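Dretik Tabletop Pack, reviewed after a month of use
Posted 3rd October

Our group bought a single-seat licence for the Dretik Tabletop Pack in the winter, mostly to save building our own manipulation scenes. It is an add-on for the Wallow simulator and doesn't run on anything else. I paid the listed price, $250 for a year, and have no arrangement with the company.

What you get is a bench environment, a set of scanned grocery items with collision meshes and masses filled in, a humanoid upper body with two multi-fingered hands, and a Python interface for placing things and reading contacts. There is a small library of scripted tasks as well, which I'll come back to.

Installation was easy on one machine and annoying on the other. The installer wants a particular version of the Wallow physics library and will quietly put it in place over a newer one. Back up your environment first. The download is large and the mirror was slow from Clurnley, so I left it going over lunch.

The default bench scene is plain: a light grey table, a gridded floor and a pale backdrop. I prefer it that way. You can swap in textured rooms, but they cost frame rate and I turned them off after the first afternoon. Groceries are a sensible choice of object for this sort of work. Boxes, cans and flat tins ask for quite different grasps, and you can put a handful on the table and get a fair mix of problems without any effort.

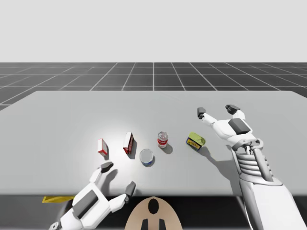

Placement is done by a layout file or by a random sampler with a minimum spacing. The sampler is good. It respects the spacing, it lets you fix one item and vary the others, and the seed does what a seed should. I ran 3173 sampled layouts overnight and found four where an item had started slightly inside the table and popped upwards on the first step. That's tolerable, and there is a check you can switch on to reject them, although it's off by default and the manual mentions it only in an appendix.

Contact is where most of the money has gone. Upright cans behave well. They tip when pushed high and slide when pushed low, and the friction settings make a difference you can see. Thin boxes are less convincing. Squeeze one between two fingertips and it tends to creep sideways out of the grip, even with friction turned up. Marta Nazarenko, who shares the licence with me, got rid of most of the creep by halving the time step, but then everything runs at half the speed. Flat tins are hard to pick up off the table, as they are in life, and I have no complaint there.

The hands are nicely made and the joint limits look reasonable. The thumb is the weak spot. Its default controller gains are too soft, so it lags behind the other fingers on a fast close. You can change the gains in the config file — just be aware that an update puts them back.

The scripted tasks are thin. Pick, place, push, hand over, and a sorting task that I could not get to finish reliably. The hand-over script assumes the object starts near the middle of the table and fails without a useful message when it doesn't. We used these for a day and then wrote our own.

Documentation is average. The Python reference is complete and the examples run. The section on camera setup still describes the previous release, and the menu names no longer match. Support answered both my emails within a couple of days. The second answer included a patched file that fixed a memory leak on scene reset, which I'd been working around by restarting every 1549 resets.

The obvious alternative is the Erdős bench package, which is cheaper and faster to load. Its hands are simple two-finger grippers, though, and the objects are mostly primitive shapes. If you only need parallel-jaw grasping, buy that one and save the difference.

For two-handed work with ordinary household items, I'd buy the Dretik pack again at this price. I wouldn't pay more for it until the thumb and the thin boxes are sorted. A new release is due in November and the notes list changes to box contact, so it may be worth holding off if you aren't in a hurry.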